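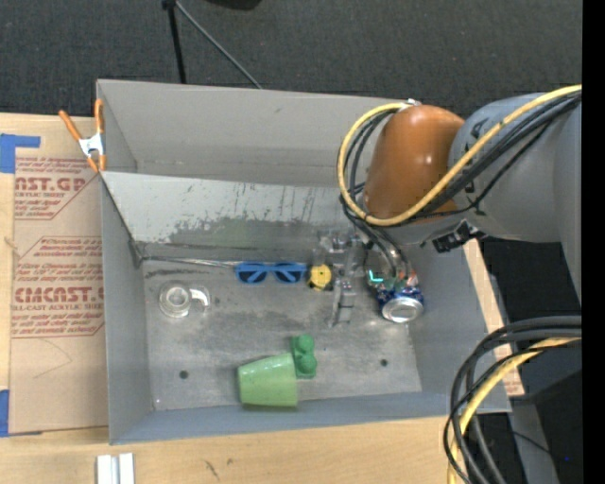
Has anyone here moved a whole household off a paid password manager and onto a self-hosted one? I'm on Sarnus (family plan, renewed in October, price went up again) and I'm looking at Skirkumik, which you run yourself on whatever old box you've got in the cupboard. My Sarnus vault has 558 entries in it and I reckon half are for shops that have closed. I exported to CSV last night and the notes fields came out scrambled, with all my line breaks turned into commas. Is there a cleaner way to do it, or am I fixing them by hand?

grurdle_mum

Don't use the CSV. Go to Settings, Account, Export and pick the JSON option, then import that. The notes come through fine, folders too. What doesn't come across is attachments, so if you've got passport scans or whatever sitting in there, download those separately first.

And delete the export file when you're done! Empty the trash as well. It's plain text with every password you own in it.

tallowbrook

Seconding JSON. I did the same move last summer, 22 logins failed on import and every one of them had an emoji in the title. My own fault.

pinned_tab

Going to be the grump. Why self-host this? If it was photos or recipes, go for your life. But a password vault is the one thing I'd happily pay somebody else to look after. What happens when your old box in the cupboard dies while you're interstate and you need to get into the bank?

OldKelpie

Kelpie, the clients keep an encrypted copy on your phone and laptop. Server can be dead for a month and you can still read everything, you just can't sync new stuff. I've had mine go down while I was away and didn't notice till I got home.

tallowbrook

Fair enough on the offline copy, I didn't know that. Still, who's doing the updates? Who's checking the backups? You're into this stuff, most families aren't. My sister-in-law set one up for her lot and it hadn't been patched in 3 years when I looked at it.

OldKelpie

OK so I tried the JSON thing and it's heaps better, thanks tallowbrook. Notes all look normal. The bit I'm stuck on now is two-factor codes. Sarnus was storing those for me as well and I can't tell if they've come over or not. The field's there in Skirkumik but it's blank on most of them.

@OldKelpie I hear you about updates, I really do. I already run a little media server and I do remember to patch that (mostly).

grurdle_mum

The blank ones will be codes you added by scanning from the mobile app. Older Sarnus versions kept those in a separate store and the desktop export skips it. Export again from the phone, same menu, and you should get a second file with just the codes. Import that one after the main one or you'll get duplicates.

I wrote this up on the Skirkumik wiki under "Moving from other managers", have a look if you get stuck. Please do NOT cancel Sarnus until you've logged in to your email and your bank using a code from the new one.

Capucine Hamel

Disagree slightly with Capucine, I wouldn't put the codes in the same vault at all. Kind of defeats the purpose of a second factor. I keep mine in Phetsri on my phone and the passwords in Skirkumik. Bit more faffing about but if one gets popped the other's still fine.

pinned_tab

It's a reasonable view and I used to do it that way. With kids and a partner on the same vault, though, people just switch 2FA off when it gets annoying. I'd take codes in the vault over no codes. Put the vault's own code somewhere else, obviously.

Capucine Hamel

That's the first argument for it I've half agreed with. I'll think about it.

pinned_tab

Phone export worked!! Codes are all there, tested on email and the bank. I've got 5 accounts that want me to re-enrol from scratch but I can live with that.

Going with codes in the vault for the family ones and I'll put my own in Phetsri like pinned_tab. Next question is backups, I've got a spare USB drive and a Grurden storage account I barely use. Do I need both?

grurdle_mum

Both. And try restoring from one before you trust it.

OldKelpie

What Kelpie said. Nightly to the USB, weekly up to Grurden, and encrypt it before it leaves the house. There's a script pinned in the backup section by Armelle Joly that does the lot, you just change the paths at the top.

tallowbrook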